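Hanging patterned wallpaper: matching the repeat

Guide by Gerrit Kruger, Coetzee Decorating, Clonmont

The label on each roll gives the repeat and the match type. Damask papers are often a drop match, so check before cutting. Buy all rolls from one batch.
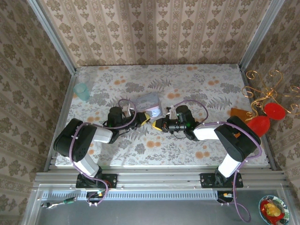
How much longer than the wall should each length be?
Add one full pattern repeat, plus 50 mm at the top and 50 mm at the bottom for trimming.

Step 1. Mark a plumb line one roll width, less 15 mm, from the corner.

Step 2. Paste the first length, fold it and leave it to soak for the time on the label. Hang it to the line and brush out from the centre.

Step 3. Slide the second length up or down until the motif meets at eye level. Trim top and bottom.

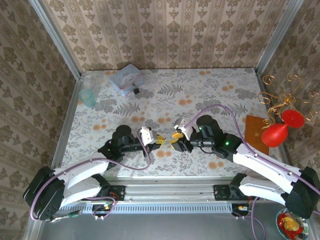

Step 4. At an internal corner, cut the length so that 15 mm turns on to the next wall. Hang the offcut to a new plumb line, overlapping the turn.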